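Slow down on the Wihongi road, and let the rest of us help you do it

I have lived beside the Wihongi road for most of my grown-up life, and I can tell you what the start of an accident sounds like from my kitchen. There is a long hiss of tyres, then a gap in which you put down whatever you are holding, and then either nothing at all or the thump. We have had more of the thump this past year than I care to remember, and I have carried blankets down to the bend often enough that they now live in a bag by the back door.

So when the council put out its notice on 2018-03-14, saying that the speed limit between the Getano turn-off and the Grerkenura bridge would stay as it is, I read it twice with my tea going cold. The notice says the road carries 2300 vehicles on an ordinary day and that the number of crashes does not yet call for a change. I have turned that word "yet" over in my mind a good deal. I should like to know what it is waiting for.

I am no engineer, and I don't want to be unfair to people who have to make a small budget stretch across a great many roads. They have potholes to fill and bridges to look after, and everybody with a bad corner thinks theirs is the worst. But I do know this corner. The camber is wrong, the hedge on the inside has grown out over the verge, and the warning sign stands 400 metres back, where most drivers have forgotten it by the time they need it.
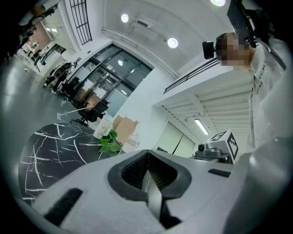
Photo: Nikau McKinnon

My neighbours in Noka are of two minds about all this, and I have had some lovely long arguments over it, mostly on doorsteps. Some say the trouble is strangers driving too fast, and that those of us who live here know how to take the bend. I used to think so myself! Then I watched a man who has driven that road all his life slide into the ditch on a wet morning (he was perfectly all right, thank goodness, and very cross), and I stopped saying it.

Others say a lower limit is no use without someone there to enforce it. There is something in that, I admit. A number on a pole won't stop a person who has made up their mind to hurry. Most of us aren't that person, though. Most of us are thinking about supper, or whether we locked the shed, and a plain sign in the right place would bring our foot up off the pedal without our giving it much thought.

What I would ask for is modest. Move the sign closer. Cut the hedge before the spring growth makes it worse. Put down the rough surfacing they laid on the hill at Getano, where I am told the lorries have behaved much better — and bring the limit down along the last 1000 metres before the bridge. It would add a few seconds to anybody's journey, and I think we can all spare those.

The council meets again in April and will take letters from residents until the week before. Mine has gone in already, all 8 pages of it, for which I apologise to whoever has to read it. Yours can be a good deal shorter. If you have ever sat at that bend with your heart going and your hands tight on the wheel, please write and tell them so.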